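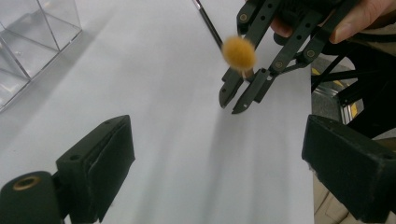

Section 7. Desk and Tabletop Chores

What the arm can do today

The Gokier arm can pick up light items from a table and put them in a container. It cannot yet do the whole chore of tidying a desk. It does not sort papers, wipe spills or handle open drinks.

Setting up a pick-up task

1. Clear the table of everything except the items to be moved and the container.
2. Place the container at the back of the table, open side up.
3. Lay items flat, with space on both sides for the fingers.
4. Select Tidy, then Small Items.
5. Set grip force to 66 for pens and hard handles. Use a lower setting for soft brushes.
6. Press Start and stand clear. 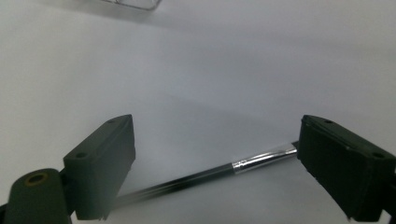 Figure 7-1. Pen held between the two fingers.

Note: Shiny parts can confuse the camera. If the arm misses a metal pen twice, turn the pen and press Retry.

Note: Brushes should be gripped below the bristles. Loose bristles on the fingers cause missed picks.

Caution: Keep hands out of the work area while the arm is moving.

Caution: Do not leave the arm running alone. A dropped item stops the task until a person removes it.

Check the finger pads every 100 picks. Replace them after 1,000.

Revised 29th July, R. Zalewska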